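CLARKSTEAD, Tue 24 December

**Dimitriou opens new humidity sensor line in Clarkstead**

Dimitriou is delighted to share that its new humidity sensor line is up and running at the Clarkstead plant, and that the first parts to come off it will carry the Inura name. Inura is a small, low-power sensor that measures the moisture in the air and reports it as a plain digital signal, so it can be wired straight to the kind of controller found in a bathroom fan, a greenhouse vent or a clothes dryer.

Moisture is easy to forget about until a window fogs up, a guitar neck warps or a bag of flour turns to lumps. We think about it all day long, and we love it! The Inura team has spent two years getting the sensing layer thin enough to respond quickly and tough enough to live in a steamy room, and the part that goes into production now is the one we hoped for when we started.

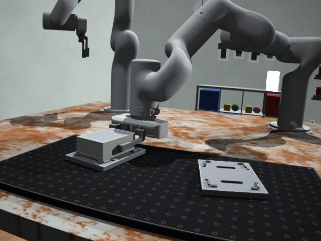 *Simulated view: two robot arms and a black breadboard on a marbled tabletop.*

The plant's test room ran 1131 Inura sensors through damp and dry cycles before the design was signed off. Each one was checked against a reference meter at 12 humidity levels, going up and then coming back down again, to see how closely the two sets of readings matched. (Engineers call the gap between them hysteresis, and keeping it small is most of the job.) The readings for every level are included in the data sheet, along with wiring drawings and notes on where to place the sensor inside a housing. A spot with moving air is best, well away from anything that gives off heat.

Inura comes in two versions. The standard part is open to the air and suits indoor products such as thermostats and room monitors. The second has a filter cap that keeps out dust and splashes, and was made with barns, laundry rooms and food stores in mind. Both use the same footprint, so a board laid out for one will take the other with no changes.

Sample packs ship in January to customers who have already signed up, with general orders opening later that month. Dindach will handle distribution and will stock both versions, plus a small evaluation board that plugs into a USB port and starts logging right away.

Requests for samples, data sheets and drawings can be sent to the Dimitriou sales desk in Clarkstead.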